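Feb 4, 2024

Desk notes: my month without a second monitor

I said in the January newsletter that I was going to try working on one screen for a while, and a surprising number of you wrote back to tell me I'd last a week. Well! I made it the whole month, and I have opinions.

First, the background for anyone new. I do the bookkeeping and most of the customer email for Patura, and I do it from a corner of my living room in Farngate. For years I had a laptop plus a big old monitor that took up half the space and made the whole corner feel like an airport gate. When the stand gave out just after New Year's I decided not to replace it, at least for now.

The first few days were rough. I kept looking left for a spreadsheet that wasn't there. I also learned how many windows I leave open for no reason at all (I had three copies of the same calendar going, and I couldn't tell you why). By the second week I was closing things when I finished with them, which my mother has been asking me to do with cupboards since I was six.

What I like is that email stays put. With two screens I always had the inbox glowing at me from the side and I'd answer things the second they landed. Now I open it, deal with it, and go away again. I started January with 1204 unread messages, newsletters mostly, and I finished with 659. Not exactly inbox zero, but I'm pretty proud of that.

What I don't like is matching receipts. Flipping back and forth between a statement and a ledger is miserable on a small screen, and I ended up printing the long ones. Augustina Atinga wrote in to suggest splitting the screen top and bottom instead of side by side, and that did help a lot. Thank you, Augustina!

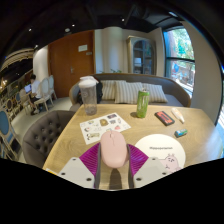
The other thing I'd change is my chair, which is now too high for where I'm looking. I've had my eye on one from Dekker but I want to sit in it before I spend the money, and the nearest store that carries them is all the way out in Flerness. If you own one, write and tell me whether the armrests come off.

So I'm sticking with one screen through spring, and then tax season may well break me. Next time I'll get to your questions about paper planners, I have a whole folder of them.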